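Rurkari Support Portal
Ticket type: Fault — simulation cell
Site: Munanville
Cell: Kitchen island, single arm, bottle handling
Raised by: Graziella Carbone
Opened: Sunday, November 13, 2022
Priority: 4
Status: Resolved, monitoring

Summary of fault
Following the update of the Kindthorpe cell package, the simulated arm halts on approach to the grasp position and reports a joint limit warning. The behaviour is repeatable from a fresh load of the cell. The previous package, in service since April, did not present the fault.

Initial response
The requester was asked to supply the controller log, the cell file and the list of local changes. All were received. The log records 32 consecutive runs, of which 4 reached the grasp position. The remainder stopped during the final descent, with the wrist close to its rotation limit.

Investigation
1. Collision geometry was reloaded from the Kindthorpe master copy. No change in behaviour.
2. The physics time step was returned to its default value. No change.
3. The base transform was compared with the commissioning record. The yaw value had been overwritten during the update, and the arm was therefore solving for a pose it could reach only by folding the elbow back on itself.
4. The home position was found to be inherited from the Rizzi template, which assumes a different mounting orientation. This was a second and separate error.

Corrective action
The base transform was restored from the commissioning record and locked against automatic update. A home position specific to this cell was saved, and the inheritance from the Rizzi template was removed. The inverse kinematics seed was reset to the new home position. Object placements were left as supplied by the requester.

Verification 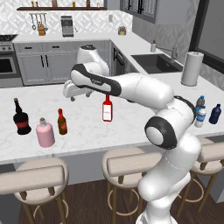 Approach height is to be checked with the cell paused before descent is enabled. The gripper should hang downward with its fingers clear of the marble, over the red-and-white bottle near the centre of the island, and the elbow should remain on the base side of the counter. The test sequence was then run from the saved home position and completed 72 cycles without a joint limit warning.

Advice to site
Cell files saved before the correction should not be reopened — they will restore the incorrect yaw value. Local copies are to be archived and a new working copy taken from the portal. Should the warning recur, please reply to this ticket and attach the controller log; a new ticket is not required.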